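Shop > Storage > Baskets > Privetti woven basket

Privetti Woven Basket, Rectangular
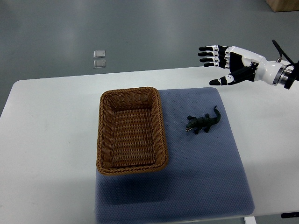

We've carried Privetti baskets since the shop was one shelf and a kettle, and the rectangular one is still the piece I'd save first. It's brown, woven in rows up sloping sides, with a thick braided rim that feels great in the hand. The corners are rounded and the bottom is flat, so it sits steady on a table and small things don't roll off into a corner and vanish.

Toys are what most people buy it for. A couple of plastic animals, a car or two, the puzzle pieces that turn up under the couch. You can see straight in from above, and kids can reach over the rim without tipping it. Evie Sugden, who packs our orders, has one by her front door for gloves and another for bread (with a cloth in it, please, crumbs love a weave!).

It also looks lovely on a plain pale tabletop, where the brown gets to stand out a bit. If your table scratches easily, put a soft mat under it. Any padded one will do, and it makes the basket quieter when somebody drops a toy in from a height.

Care

Shake it out upside down, then go over the rows with a dry brush. For sticky spots use a damp cloth and let the basket air dry away from the radiator. Don't soak it. A loose end on the rim can be tucked back under the braid with a blunt knitting needle.

Good to know

Each one is woven by hand, so the shade and the size vary a little from basket to basket. If you want two that match, write "pair" in the order notes and Sowmya Nambiar will go through the shelf and pick them for you. She's very good at it. Sold without a lid or liner.

Our next delivery comes in March. If your cart won't take the basket before then, leave your email and we'll hold one for 10 days once they're here.

Related items
Nandberg cotton basket liner
Hulme round bread basket
Dristent padded table mat
Privetti lidded hamper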